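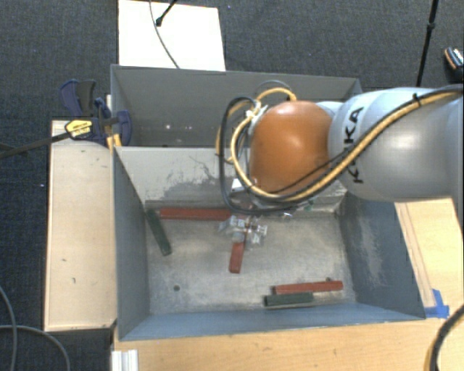
Two grey bins, a big KUKA arm and plenty of cable.

2018-01-21

I have been promising to write up my soup for so long that my sister has stopped asking for it, so I'm doing it today while there's a pot of it ticking away on the back ring and the kitchen windows are all steamed up. It's leek and butter bean, with a fistful of barley in it, and it has been the backbone of our winter lunches ever since we moved to Nultmont and found out how draughty the house was (lovely views, dreadful windows, I wouldn't swap it).

I do know that leek soup is hardly news. My mother made it, her mother made it, and both of them would have put a potato in and called it done. I did the same for years. Then one evening I'd peeled the leeks before I noticed there wasn't a potato in the house, only a tin of butter beans and the end of a bag of barley, and I thought well, in they go! We had it with toast and my husband went back for a third bowl. I have never gone back to the potato.

You'll want 4 fat leeks, or 5 if they're the skinny sort. Slit them down the middle and wash them properly under the tap, fanning out the leaves with your thumb, as there is always more grit in there than you'd think. I keep a good bit of the green. Slice them as thin as you have patience for. Then an onion, two sticks of celery, and two cloves of garlic, which you can chop as roughly as you like.

Melt a big lump of butter with a spoonful of oil in your heaviest pan. Mine is an old Lenus one, enamel, with a chip out of the lid, and I'm terribly fond of it. Put the leeks and onion and celery in with a good pinch of salt, give them a stir, put the lid on and turn the heat right down. Now leave them be for 16 minutes. I know that's a fussy sort of number, but it's what my kitchen timer was set to the first time it came out really well and I've been superstitious ever since. They should be soft and sweet-smelling and not brown at all.

Garlic in next, just for a minute, and then a small teacup of pearl barley, a bay leaf and enough stock to come a good inch over the top of everything. I use chicken stock if we've had a roast and a cube if we haven't, and I promise the soup is very nice either way. Let it bubble gently until the barley is tender, which takes a good half hour and sometimes quite a bit more if the bag has been sitting at the back of the cupboard, as mine usually has. Top it up with hot water if it looks thick. Drain the beans, tip them in, and squash a few against the side of the pan with the back of your spoon so that it all goes a bit creamy.

At the end I put in lots of black pepper, a squeeze of lemon and whatever green thing is about. Parsley, usually. In May, when the wild garlic is still going along the lane at Visside, I tear up a few leaves of that and leave out the ordinary garlic altogether, and it's like a different soup.

My neighbour Getsemaní Carrillo had some last week and went home and made her own version with smoked paprika and a bit of chorizo fried up first. She brought me a jar of it over the wall and I'm sorry to say I ate the whole lot standing up at the counter before anyone else got home. So do try that if you like a bit of warmth! She uses chickpeas as well, though I'm loyal to my butter beans.

It makes enough for 6, or for two people for three days, which is how it goes here. The barley carries on drinking up the stock overnight, so by the second day you could nearly stand a spoon in it. Just let it down with some water when you heat it and taste it again for salt. I've frozen it plenty of times in old ice cream tubs and it comes back perfectly well, if a little softer.

For bread I've been buying the seeded loaf from Bashir, the bakery beside the post office, and toasting it quite dark with a scraping of mustard and some cheddar on top. I did mean to bake my own this month but the yeast I had was two years past its date and the dough just sat there in its bowl looking at me, so that will have to be another post, once I've been to the shops.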